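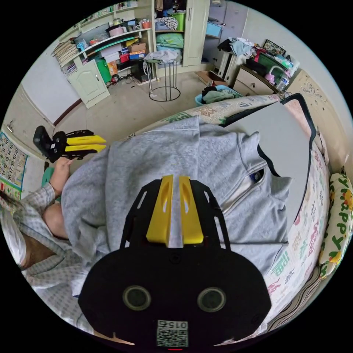 Does a lint roller do anything for a fleece hoodie, or am I wasting sheets?

Posted by tinroof_1979 in Laundry & Clothes

I have a gray fleece hoodie that picks up everything. Hair, crumbs, threads off the blanket, you name it. I do my folding on the bed, and every time I lay the hoodie out there it seems to come up worse than it went down. My sister swears by a sticky roller. I bought a two-pack from Billia and I'm on my second roll already, and I can't say the hoodie looks any better than when I started. The label on the roller says it's good for "all fabrics," which I don't believe for a minute.

So is it the roller, the fleece, or me? I don't want to buy another gadget unless somebody here has owned one for longer than a weekend.

Gunhild Hedegaard

Depends what you're trying to get off. A sticky roller picks up loose hair and fluff sitting on top. It won't touch pills, the little balls that are part of the fabric, and I suspect that's half of what you're looking at. Rub one between your fingers. If it's attached, put the roller down.

For the loose stuff, how you lay it out matters more than the brand. Spread the body flat on the sheet, pull the hood and sleeves straight out, and hold the hem with your free hand. Fleece stretches, and if you push a roller over a bunched-up spot you mostly push the bunch around.

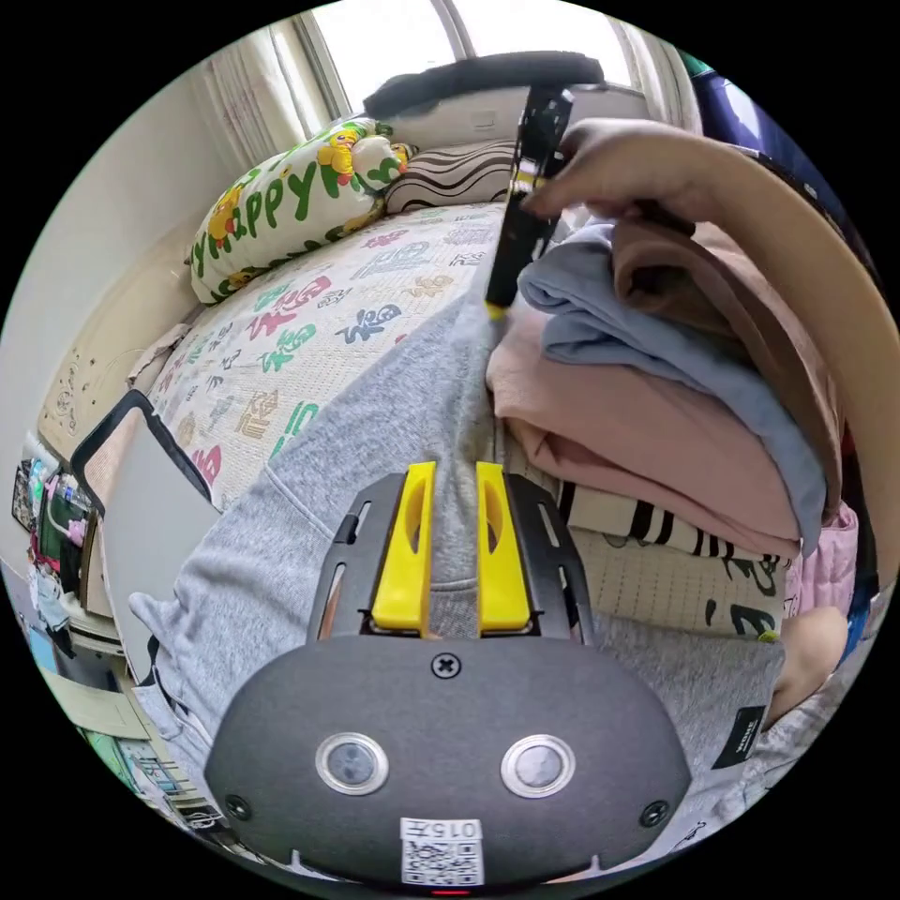 Go one direction, short strokes, pressing a little. Then do the cuffs and the inside of the hood, where hair likes to hide. Keep the clothes you've already folded off to one side so you aren't shedding onto them. Nearly 11 strokes and my sheet is done for, so yes, you will go through them. I've tried a Caltix brush as well, the kind with the slanted nap, and it was fine on a wool coat and useless on fleece. Other people like theirs. I'd want to see the coat.

Also wash the bedding first and the hoodie after. Cleaning it on a linty sheet is a losing game – yours may be where the trouble starts.

geum_and_tonic

just use dryer sheets, works every time

Gunhild Hedegaard

Works on what? They cut static, so maybe less sticks next time. I rubbed one over a fleece for a good long while and the hair stayed put.

tinroof_1979

Checked, and most of it is pills. Annoyed about the two-pack. I'll do the sheets first this time and see, but I'm not holding my breath.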